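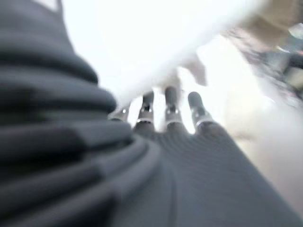
18 January 2020

Every December somebody publishes a list of the things robots will be doing for us by the end of next year, and every December laundry is on it. I have been reading these lists for 16 years. I still fold my own towels.

This time the promise came from a company called Jeltilach, whose brochure I picked up at a trade day in Gresholm. Inside, a family of four sits on a couch looking rested. The text says hands with real fingers are "ready to join the household." I'd like to know whose household. In mine, the laundry arrives inside out, in a knot, with one sock hiding in a pillowcase.

I put this to the man at the Hiebert booth, two tables down. Hiebert sells machines to commercial laundries, so he had no reason to flatter anybody's robot butler. He told me their flatwork line does 500 sheets in a shift without complaint, as long as a person stands at the front and finds the corners. That person is still on the payroll. Finding the corners is the job, as far as I'm concerned — the rest is just bending fabric in half.

Cloth is a rotten thing to hand a machine. A bolt is the same shape every time you pick it up. A T-shirt is a new shape whenever you look at it, and half of it is underneath the other half. Fingers help, I suppose. I have ten of them and a fitted sheet still beats me most weekends.

The shop floor is doing better, mostly by cheating. My old employer, Trolis, had an arm that packed boxes for 8 hours straight, and it was great at it, because we had spent five weeks moving everything else in the building to suit the arm. I am not prepared to do that to my bedroom.

So my answer for this year is no, with a small maybe for towels. Towels are rectangles. If a machine can get through a basket of them while I drink a coffee, and the coffee is allowed to be a long one, I'll write a nicer post. The dryer just buzzed.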